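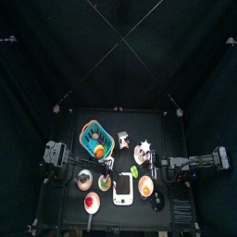
Budgeting a two-arm tabletop cell, step by step

Start with the arms, then forget them for a while! The quote from Gerorano was the easy part of our plan. The small stuff is where Hsin-yi Hsueh and I kept finding new lines to add.

1. Price the enclosure. Black fabric on the walls and ceiling is cheap and wonderful - we put down $300 and had change left.

2. List every bracket, cable and mount. Add 2 spare sets of gripper fingers per arm.

3. Give props their own line. Toy kitchen sets are a bargain (and so fun to shop for). Ours came to $40 a set, and we planned on 7 sets.

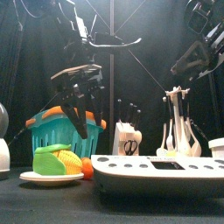

Toy corn, a basket, a knife block and a cooktop: all of it comes out of the props line.

4. Ask about lead times before you sign. Stodeo quoted us April for motor housings, so we moved the table order up to match.

5. Keep one sheet for everything, with a column for who orders it. Send it to whoever approves the money before you ask for a second quote.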